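Week 7 and the Table Task

Saturday, December 7, 2024

We are seven weeks into the robotics club season and I have not posted since the kickoff, so this will cover a lot. The short version is that our team picked the table clearing task, we have a tool that holds on to things, and we are behind on everything that involves software.

Most of this week went into crumbs and bags. Crumbs are hard for the reason you would expect, and bags are hard because they never have the same shape twice.
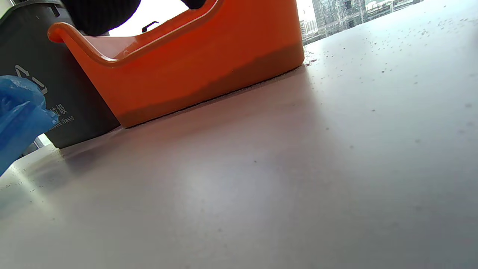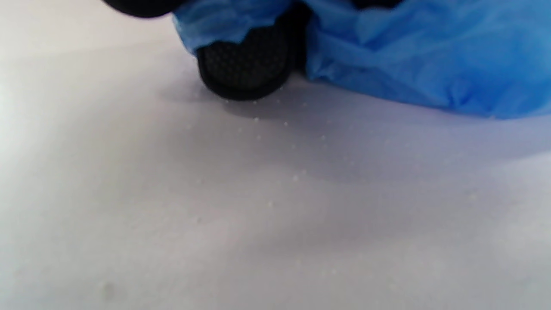
Work at the white table, this week.

The task comes from the Goltance student challenge, which our club entered for the first time this year. Each team gets a tabletop, a set of everyday objects and a time limit. The objects have to end up where they belong and the surface has to be clean enough for the judges. The rules sheet gives 186 seconds for a full run. I don't know how they arrived at that number. Our best complete run so far, done by a person holding the tool and moving at a normal speed, is 114 seconds. That sounds comfortable until you remember that the arm moves a good deal slower than a person does.

Our plan has two halves. In the first half we do the task ourselves with the handheld gripper and record it. In the second half we train a model on those recordings and let the arm try. We set ourselves a target of 1,400 recordings before the winter break. We will not hit it. I would be happy with half, provided they are good ones.

What counts as good took up most of Tuesday's meeting. At the start of the season we kept everything, including runs where the operator stopped to think or went back to fix something. Some of us wanted to throw those out. The other side said that a model that has never seen a mistake won't know what to do after it makes one. We ended up keeping runs where the mistake gets fixed and deleting runs where the operator gives up. I voted the other way, but I can live with it.

Plastic film has been the worst material by a long way. If you come down on it from straight above, the tips press it into the table and close on nothing. If you come in from the side you tend to push the whole thing along. What works best for me is to aim for a fold that is already standing up and close slowly. I have no idea yet whether the arm can learn to look for a fold. The textured pads help. We tried smooth ones in August, when it was only four of us and a borrowed bench, and film slid right out of them.

Small loose stuff is a separate problem. A two-finger gripper is the wrong tool for anything the size of a grain of rice or less, so we have to use it to hold something else that does the sweeping. We have tried a folded card, a sponge and a small brush. The card is fast and leaves a line of dust at the edge. The sponge drags. The brush is the current favorite, although it flicks things if you hurry.

The software side is in worse shape. We are using Trakach to sort and label the recordings, and it works fine until two people edit the same batch. Then one set of labels disappears. We lost an evening of labeling that way on week five. Now we have a sign-up sheet on the wall, and you write down which batch you are in before you open it. It is a dumb fix and it has worked so far.

We also had a hardware delay. The replacement finger pads were ordered from Bonover three weeks ago and the package went to the wrong building. We have it now. The screws in the bag were one size too long, so we cut them down, and the new pads go on at the next meeting.

A few things I want to write down before I forget them:

Charge both batteries the night before. One is not enough for a full session.

Wipe the lens before every batch. We had a whole set of recordings with a fingerprint in the corner.

Say out loud when you start and stop. It makes sorting much easier afterward.

Do not change the starting layout halfway through a batch without writing it down. I did this twice.

On the club side, the Šindelář grant application went in on Thursday night. If we get it, we can replace the laptop that we train on, which currently needs a desk fan pointed at it. If we don't, we keep the fan. We should hear something before spring semester.

There is one more session before finals, and then the room is closed over the break. I plan to spend it on bags only. If you are in the club and have a free afternoon, the sheet is on the wall and most of the slots after three are still open.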